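The Man Who Will Not Wash Your Grandmother's Tablecloth
An interview

Svatopluk Lukáč has turned away three customers by the time I sit down. One had a coffee stain, one had red wine, and one had what he calls "an attitude toward linen." He sent all of them home with the same instructions, written on the backs of old receipts, and charged them nothing.

"They think I'm being modest," he says. "I am being lazy. If they can do it in a sink, why should I do it?"

Lukáč has been repairing and cleaning household linen for 23 years, most of them in the same narrow shop behind the Havlíček bakery, where everything he returns to his customers smells faintly of caraway. He considers this a free service. The bakery considers it theft.

I had come to ask about old tablecloths, having recently been left one. It has a monogram that belongs to no one in my family and a brown patch the shape of Ohio. I put it on his counter. He looked at it the way a doctor looks at a man who has been reading about his own symptoms.

"What have you done to it already?"

Nothing, I said.

"People always say nothing."

I admitted to the lemon juice.

"Good. Lemon juice and then the sun, yes? Because your aunt told you." He turned the cloth over and held the patch close to his glasses. "It's not ruined. It's only insulted."

His method, when pressed, is a disappointment to anyone hoping for secrets. Cold water, a long soak, change the water, soak again. He likes plain soap, and he likes a product called Fustik, a gray paste in a tub that he buys from a man he won't name and that has, as far as I could tell, no list of ingredients. He is against bleach. He is against hot water for anything you can't identify. He is strongly against the word "hack."

"A woman came in with a runner from 1932," he says. "Beautiful, drawn thread, somebody went half blind making it. She had seen a video. She put it in with dishwasher tablets." He stops here for long enough that I write down the time, which is twenty past ten. "I gave her back the part that was left."

Did she pay?

"She paid. I think she was paying to leave."

He isn't against machines, which surprised me. He owns one, a Sturner, and speaks of it with the mild respect you might give a brother-in-law with a truck. Most old cotton can go in, he says, if it goes into a bag first and if you can bear to choose the short program. What kills linen is the spin. "You don't need it nearly dry. You have air. Air is everywhere, it's very cheap." He hangs things over a rail, never by the corners, and irons them damp, on the back, with a towel under the embroidery so that it doesn't go flat - a detail he repeated until he saw me underline it.

Starch is where he becomes difficult. There is a spray called Flallska that most of his customers use, and he can tell from the doorway. "It crunches. You walk in with your bag and I hear it." He makes his own from rice water and will explain the process for as long as you are willing to stand there. I was willing for 8 minutes. I can report that the rice should be cheap.

We moved on to storage, about which everyone is apparently wrong. Tissue paper is fine if you change it. Plastic is a coffin. Cedar chests are "for sweaters and Americans," a group he has lived among since his twenties. The best thing to do with a good tablecloth is to roll it on a cardboard tube, and the second best thing is to use it, spill on it, and wash it the same night before the spill has time to get comfortable.

"You know who has perfect linen? People with no friends," he says. "I have seen cupboards you would cry. Everything white, everything folded, two forks in the drawer."

I asked what he eats off at home. He looked toward the bakery wall for a while.

"Placemats," he said. "The kind you wipe."

As for Ohio, he kept it for a week. It came back a good deal paler, closer to Delaware, wrapped in brown paper with a receipt for nothing and a note on the reverse telling me to leave the lemons alone. The monogram he had mended without being asked. I still don't know whose it is. The bag smelled of caraway, and I've had guests ask what was baking. 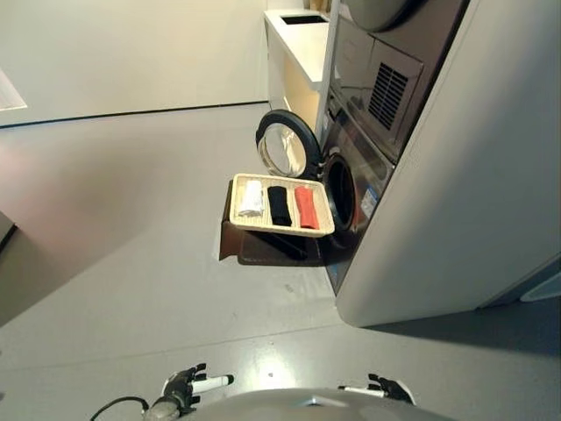
Sylvie MacDonald writes that he's right about the spin and wrong about cedar, that her mother's cloths lay in a cedar chest for most of her childhood with an old sheet between them and the wood, and that they came out fine apart from one napkin, for which she blames her brother. She would also like to know how long the rice has to boil.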